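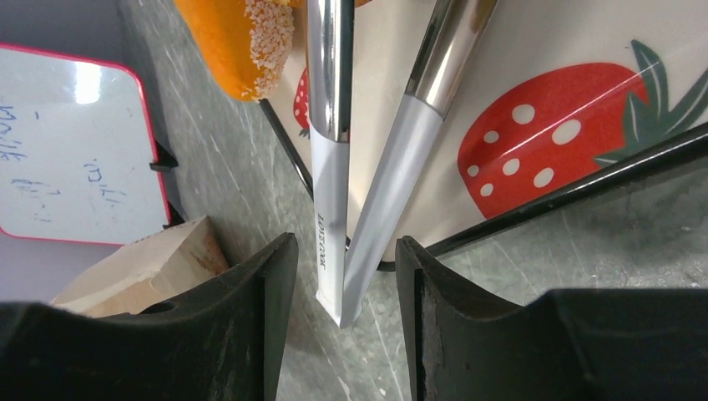 A method for choosing grasps on slim, closely spaced objects has been described by a group led by Rosalía Carrasco at the Zeler laboratory. The technique, named Cenent, works from the wrist camera alone and uses no depth sensor. Thin tubes with reflective caps, such as the two lying in front of a strawberry-patterned background between and beyond the fingers, are a known source of error for depth-based planners, as highlights on the metal are read as gaps or false edges. Cenent ignores the caps at first and estimates the long axis of each body from its matte portion, then ranks candidate closing directions by the clearance left to neighboring items.

The policy was trained on 700 teleoperated demonstrations recorded by Demetrio Vallejo and Shahla Salehi. In evaluation, 31 arrangements not present in the training data were attempted once each, and the intended object was lifted in 28 of them. The three failures were all collisions with an adjacent object during the final approach – the stage at which the fingers themselves hide much of the target.
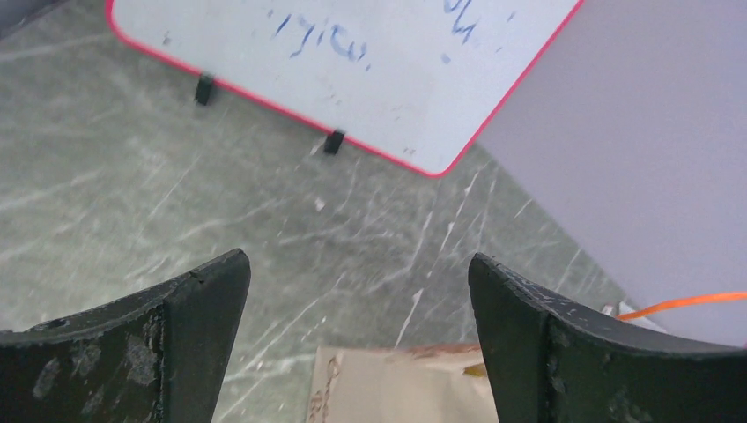

To reduce that effect, the planner stores the last unobstructed view and compares it with the live one until the fingers close. Removing the stored view in a separate test brought the number of failures to seven on the same arrangements. Finger wear was not modeled, and the authors note that friction values were held constant throughout.

Pirmin Berchtold, who wrote the control code, said that the next version will handle objects that roll when touched. A paper dated 12 February 2020 gives the full training settings. The demonstrations will be released later, once labeling is complete.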